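Kamolrat handling programme: progress report for June
To the grants team at Nilleck

Thank you again for your patience over the spring, which was a slow one for us while we found a room and got the wrist straps to sit comfortably. I'm pleased to say things have picked up nicely since then, and we closed the month with 3,305 usable demonstrations in the library, 600 of them handling paper.

Paper was the part of the plan your reviewers worried about most, and they were right to! A sheet bends, a stack slides about, and people do so much with their fingertips without thinking. We ask everyone to handle the stack the way they would at home or in the office, and we leave their little habits in, as the learning system needs plenty of variety.

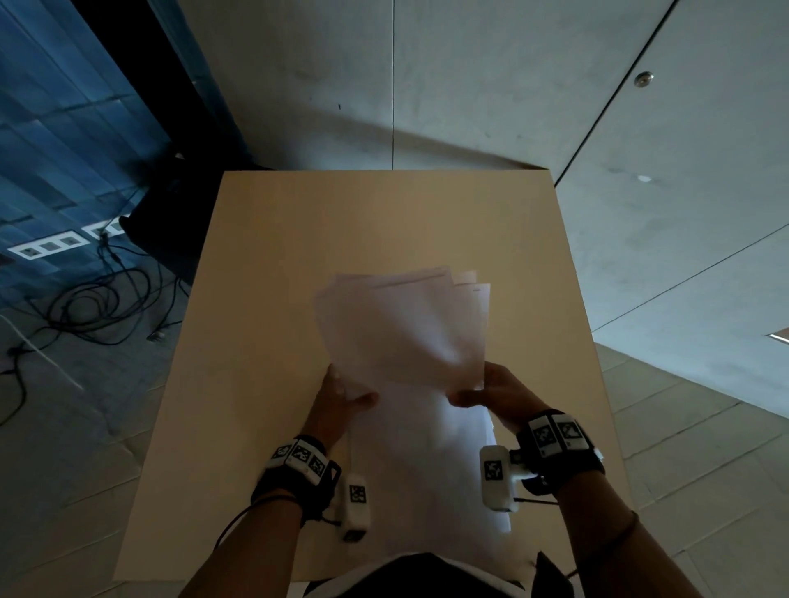
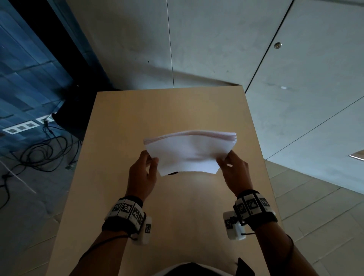

Holding up a stack of paper, with the marker bands on both wrists

Souad El Ouafi

We had 24 people through the Arkinden room this month, most of them for a morning each. I had to throw out 333 recordings, mainly where a sleeve had slipped down over the markers and the wrist position was lost. We now ask people to push their sleeves up before they start, and the later sessions have been much cleaner (I do wish I had thought of it in the first week).

The labelling is a little behind. Ovville have been very kind about lending us a second person in the afternoons, and I expect the paper set to be fully labelled in time for my next report. After that we should like to move on to envelopes and thin card. There is a small underspend on travel, and with your agreement I would put it towards spare straps and cables, both of which wear out faster than we budgeted for.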